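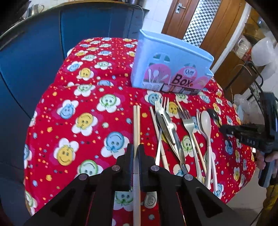

# How Chopsticks, Forks and Spoons Work

An eating utensil is a tool for moving food from a dish to a mouth. Most of them do this in one of three ways: they hold food from below, they stick into it, or they squeeze it.

## Spoons hold

A spoon is a small bowl on a handle. The bowl has a raised edge all the way around, so a liquid stays in when the spoon is level. If you tilt the spoon, the liquid flows over the lowest part of the edge.

The pull of the Earth, called **gravity**, keeps soup in the spoon. You only have to keep the spoon level and move it slowly. A deep bowl carries more soup. A shallow bowl is easier to empty with your lips.

## Forks stick in

The points of a fork are called **tines**. Each tine is narrow at the tip. When you push, all of your push is pressed onto a few very small spots. A push on a small spot makes a high **pressure**, and high pressure breaks through the skin of a pea or the outside of a potato.

Once the tines are in, the food rubs against their sides. This rubbing force is called **friction**. It keeps the food from sliding off. A fork with one tine would let the food spin. Two or more tines stop the spin.

## Chopsticks squeeze

Chopsticks are 2 separate sticks used in one hand. The lower stick rests in the curve between the thumb and first finger and does not move. The upper stick is held a little like a pencil, and it moves up and down.

Each stick is a **lever**. A lever is a stiff bar that turns around a fixed point, called the **pivot**. For the upper stick, the pivot is near the thumb. Your fingers push close to the pivot, and the food is far away at the tip. This has two results:

- The tip moves farther than your fingers do.
- The tip presses with less force than your fingers use.

The second result is useful. Soft food, such as tofu, breaks if it is squeezed hard.

Friction matters here too. Smooth, shiny sticks slip more easily on wet noodles. Rough sticks grip better. Some chopsticks have rings or grooves cut near the tips for this reason.

## Try it: the bean test

You will need a pair of chopsticks, a spoon, a fork, two bowls and 14 dry beans. Dry beans are a choking hazard, so keep them away from babies and toddlers, and do not eat them.

1. Put all the beans in one bowl.
2. Move them to the other bowl with the spoon. Ask someone to time you.
3. Do the same with the fork, then with the chopsticks.
4. Write down the three times.
5. Hold the chopsticks closer to the tips and repeat step 3 with the chopsticks only.

Compare your last two chopstick times. When your hand is closer to the tips, the tips do not swing as far, but they press harder. Some people find this faster.

## Words to know

**Friction:** a force that slows or stops two surfaces sliding over each other.

**Lever:** a stiff bar that turns around a pivot.

**Pivot:** the point a lever turns around.

**Pressure:** how much push lands on each bit of a surface.

**Tine:** one point of a fork.

*Hiluvdale Science Pages for ages 9 and up. Last checked 10/08/2023.*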